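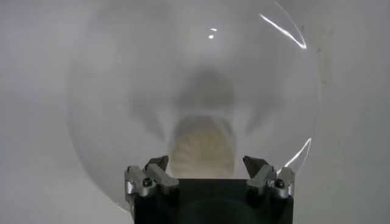 Stollodcombe Community Orchard
Progress report to the Nedeljković Fund, second year of the grant

Dear all,

Thank you for your patience while we pulled this together — it has been a busy spring and the paperwork has rather trailed behind the pruning. You asked for a plain account of where the money has gone and how the orchard is getting on, and I hope what follows does the job, even if I do wander a little.

The new planting on the Fusley side is finished. We put in 19 young trees over the winter, mostly old cider and cooking apples, with a pair of pears by the gate where the soil is deeper. All but 2 have come into leaf. The ones that failed were both on the wet corner below the bank, and we now think we should have listened to the neighbours, who told us years ago that nothing but willow does well there. We shall leave that corner to the rushes and replant further up in November.
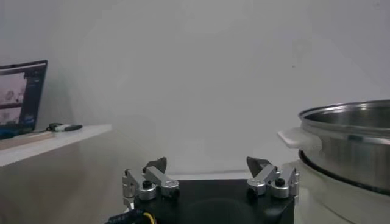
The hedge has been slower. We had hoped to lay the whole of the lane side before the birds began nesting, but the ground was so soft in February that we couldn't get the trailer in without making a dreadful mess of the track. The stretch we did manage looks very well, and the rest will have to wait until autumn. I am sorry about this, as I know it was down in our plan for the first year and has now slipped twice.

Spending to the end of May comes to £1408. The greater part went on trees, stakes and rabbit guards, and the remainder on hiring the chipper and mending the water tank. We have also set aside £200 towards a second ladder, which we would like to buy before picking starts, if you are happy for us to move it across from the hedging money.

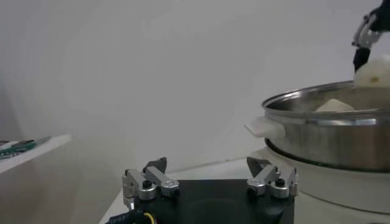

The Thursday evening sessions have been a real pleasure. People come over from Barport as well as the village now, and the grafting evening in March was so full that we ran out of knives and had to take turns (nobody seemed to mind, and there was cake). Several families took their grafted trees home in pots and have been sending us news of them ever since! We would dearly like to do it again next year, with a few more tools and perhaps a bigger tent.

Between now and the next report we shall be mowing the paths, thinning the fruit on the older trees and keeping the young ones watered if June stays dry. The tank is holding nicely since the repair, though the tap still drips and wants a new washer.

Do come and see us if you are passing. The gate on the Fusley side sticks, so give it a good shove.

With warm thanks from everyone at the orchard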